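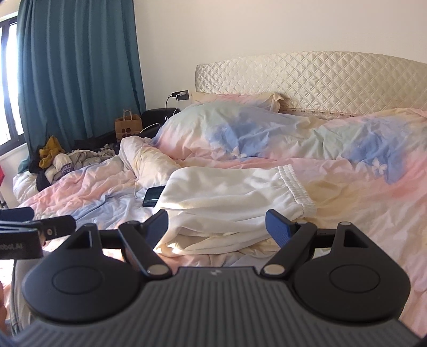

White one on the bed, morning sun on the left corner.

May, a little after seven in the morning

Laundry day, and I was awake before the alarm because I was looking forward to it! Seema Prajapati would laugh at me for that. She does hers at midnight, half asleep, and then lives out of the basket for a week. But I have had this new folding idea in my head since Naima came over for dinner, and I wanted good light and a whole free morning to try it.

The idea is simple enough. Naima Bensaid folds everything on the bed and never on the table, because a bed gives a little and you can press the folds down with your forearm. I have always used the kitchen table and always ended up with crumbs on my T-shirts, so why did I wait so long? I pulled the duvet off, smoothed everything down, and started with the soft white things, which are the worst. Anything with a gathered elastic waist fights you. You get one end flat and the other end bunches up, and if you pull the waistband straight it springs right back into its ridges the second you let go.

So this is what I worked out (writing it down so I don't forget by next week). Fold lengthwise first, leg over leg. Then leave the waistband alone! Don't try to flatten it. Bring the other end up toward it in two goes and tuck that end just inside the elastic, and the whole thing turns into a little parcel that holds itself shut. I was so pleased with the first one that I threw it across the room to see if it would come undone. It didn't. I threw it again.

After that I got completely carried away and did the whole drawer. Pajama bottoms, gym shorts, the green pair from Dellow with the drawstring that has gone missing inside the hem (fished it out with a safety pin, 24 minutes of my life, worth it). The drawer shuts now without me leaning on it with my hip. There is even a gap at the back, and I have put the lavender bag from Seema Kashyap in there.

Coffee at nine, toast with the Pasik jam, the last of the jar. Buy more.

Then sheets. The bed gets such lovely sun at that hour that I hated to cover it up again, but the blue set was ready and I do love a fresh bed. I still can't fold a fitted sheet. Kuldeep showed me his way once, hands in the corners, flip, flip, and it looked like a magic trick. Mine looked like a dumpling. It went on the shelf as a dumpling.

Vojtěch called while I was matching socks and wanted to know if I'd be at the Bisht place for lunch. I said yes, and then talked to him for far too long about waistbands. He was very patient. He said his shirts are all on the backs of chairs and he likes them there.

Left over: one gray sock, a pillowcase I don't recognize, and the towels, which are for tonight. I think they could go in thirds, standing up, like books. I want to try it before supper - need to measure the shelf first.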